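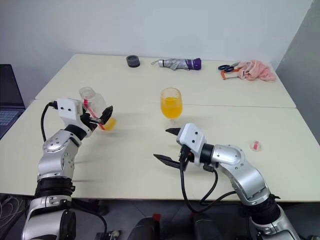

Cream-colored tables against the white wall.

About Hájek

Hájek is a workplace furniture supplier in Irnanby. We sell, deliver, assemble and repair tables, desks, chairs and storage for offices, schools and workshops. Most of our customers are within a two-hour drive of the showroom, and we deliver to them with our own vans and crews.

How we started

The business began as a repair shop. Customers brought in office chairs with worn casters and desks with stripped fittings, and we fixed them. Many of those customers later asked us to find matching pieces, so we began buying used furniture from offices that were closing or moving. New furniture came later. Repair is still part of the work, and the repair bench is open on the same days as the showroom.

What we sell

Our main line of new tables is called Trirkora. It comes in three heights and two depths, and all of the tops use the same leg fittings, so a top can be replaced without buying a new base. We keep 20 Trirkora tables in stock at all times. Larger orders take four to six weeks.

Fuso is our storage line. It covers open shelving, lockers and low cabinets with sliding doors. Fuso units can be ordered with or without locks, and we cut replacement keys if you have the number stamped on the lock.

Used furniture is listed separately. Each piece is cleaned, checked and graded A, B or C before it goes on the floor. Grade C pieces have visible wear and are sold as they are.

Schools

In September we delivered and set up 451 desks for schools in the area. School orders are booked from early spring, and we ask for a room plan with door widths before we quote. Old desks can be taken away on the same visit for a fee.

Delivery and returns

Delivery is free on orders of 50 chairs or more. Smaller orders are charged by distance. New items may be returned within 20 days if they are unassembled. Used items can be exchanged but not refunded.

Visiting us

The showroom is at 321 Mill Road, Irnanby. Parking is at the rear, next to the loading door. We are open weekdays from 8:30 to 5:00 and are closed on public holidays. Please call ahead if you want to see used stock, as part of it is kept in the warehouse across the yard.

Page last updated 12 January 2021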